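Resealing the bathroom counter, and what stays on it

1/25/25

The counter was due. I seal the marble once a year in January, after the guests have gone and before I lose the will to move everything off it. Last year I skipped the residue check and paid for it with a haze that took two evenings of buffing to remove. This year I kept notes.

The stone is a dark brown marble, polished, with a lot of white and tan veining. The installer sold it to us as low maintenance, which is true compared with the pale stuff my sister has. Dark stone hides stains well. It does not hide etching, which shows as dull spots when you get the light at a low angle. I found one by the faucet, most likely lemon hand soap, and left it alone. Sealer does nothing for etching. That needs polishing powder and a free weekend.

Procedure, for anyone doing the same:

Clear the counter completely. Wash with a neutral cleaner. I use the Brundel stone soap, one capful to a bucket of warm water. Rinse with plain water and dry with a microfiber towel. Then wait 24 hours. The bottle says less, but moisture in the stone keeps the sealer from going in.

Drip test before you bother. Put a spoonful of water on the stone and leave it for ten minutes. If the spot darkens, seal. Mine darkened next to the sink and did nothing at the far end, so strictly speaking only half the counter needed it. I did the whole length anyway to keep the schedule simple.

Apply a thin coat, let it sit for the time on the label, and wipe off every trace. Wipe it again with a clean dry towel. The second wipe is the step I skipped last year. A second coat goes on only if the drip test still fails the next day. This year it passed.

That leaves the question of what goes back. The evergreen arrangement did, blue and beige rattan balls included. It is artificial, so I see no reason to retire it on a calendar date, and the green suits the circle wallpaper better than the bare wall did. It has a black base, and I stuck 2 more felt pads under that before it touched the stone. The silver wire in the branches catches on towels, so keep towels away from it. The short beige candle went next to it, toward the back edge, along with a little clear plastic container.

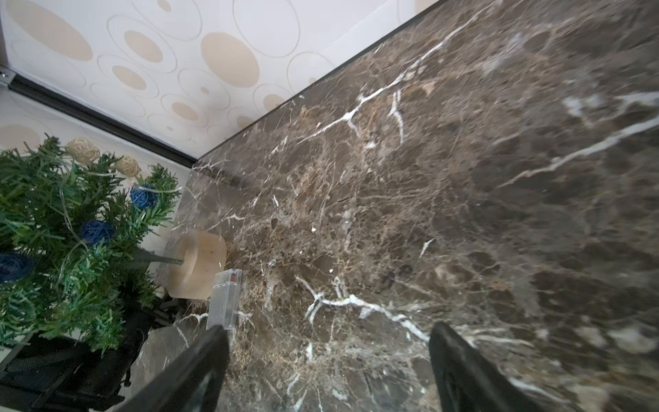

Cristian Paucar wrote in to argue that no candle should sit directly on polished marble, since wax and fragrance oil both get into the pores and the oil leaves a shadow that a poultice only partly lifts. He uses a saucer under his and replaces the felt on everything else every January.

I agree on the oil. Ours has never been lit, but a saucer costs nothing and I have put one on the list. On felt I am less strict – I check the pads when I dust and change them when they feel gritty. Grit under a pad will scratch a polish faster than a bare base would.

Still to do: the backsplash joint, which has opened up slightly behind the faucet, and the etched spot. I have a tub of Ekpo polishing powder in the closet and have not read the instructions yet.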